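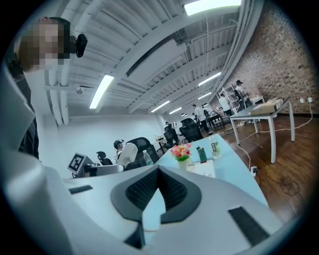
The demo everyone forwarded in January had a robot clearing a table from a typed sentence, and the comments under it said that motion planning was finished. I write planning software for a living, so I have an interest in its not being finished. Discount what follows accordingly.

My complaint is with the word "end-to-end." It used to describe an architecture. Now it works as permission to stop asking what happens between the camera and the motors. When a policy trained on human demonstrations drops a bottle, the answer I get is that it needs more demonstrations. When it drops the bottle again, the answer is the same. No result could count against that answer, and that bothers me more than the bottle does.

At Grirthorpe we spent most of a winter with a policy trained on 2,125 recorded demonstrations of simple tabletop work. It was good. It was better than our old scripted pipeline at picking up soft things, and I said so at the time. Then we raised the table by nine centimeters and ran 500 trials. Success fell to 62 percent. The planner we had been told to retire took the new height as one changed number in a config file.

People who sell the learned approach will say we should have varied the table height in the data. Sure. And the lighting, and the chairs, and whoever is walking past. At some point you are listing the world by hand, which was the thing we were promised we could give up.

The tooling makes it worse. Wedska, which we used for replay, is a pleasant piece of software with a timeline and colored tracks, and it will show you every joint angle at the moment of failure. It can't show you why. Elus, the one we moved to, adds a confidence score. I have watched that score sit near the top of its range while the arm pressed a cup into the edge of a shelf. Ask what the number is calibrated against and you get a link to a blog post.

I don't want the old days back. I wrote collision checkers in the old days, and they were slow and refused to move if a cable strayed into the workspace. But they refused for a reason you could print out. The Mac Mathúna controller we still run underneath everything has a force limit, a speed limit and a log in plain text, and it has stopped more bad ideas from the learned layer than I would like to admit to the people who fund the learned layer.

So publish the failures with the table moved. Publish what the safety layer caught, and how often. I'll read the demo after that.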